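Zirncombe Folding Project: Final Report
Student Robotics Club, June 9, 2021

Our proposal in January promised 500 demonstrations of a person folding clothes, recorded with a hand-held gripper, and a model trained on them that could fold a long-sleeved top by itself. We have 300 demonstrations. We also have a model, in the sense that there is a file and it loads.

We named the project Zirncombe after two hours of discussion, which was more time than we spent on the budget. The training code is called Kindinow. It was going to be called Lekota until we found out a member had already used that name for a chess program that loses.

Collection happened in bedrooms. The lab table was booked most evenings, and beds are where unfolded clothes live anyway. One person held the gripper and another reset the garment between runs. Resetting means making a mess on purpose, and our early messes were far too tidy. After the first 100 runs we wrote a rule that the garment had to be dropped from shoulder height. 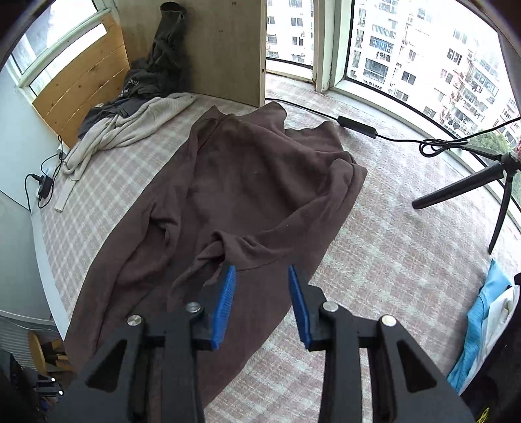

Sleeves took up most of our time. A person folding a sleeve uses a flat hand and doesn't think about it. Two fingers can only pinch, so we pinched near the cuff, dragged it across the body and let go – and quite often it came along with us. We threw out 12 runs where the whole top ended up rolled into a tube.

The model does well on the first sleeve. It then tends to go back and fold the first sleeve again. We blame our labels, which were typed late at night by people who had stopped telling left from right.

Remaining work: relabel the second half of the set, try thinner fabric, and return the spare finger pads to the Zostovwood cabinet, where they were due in January.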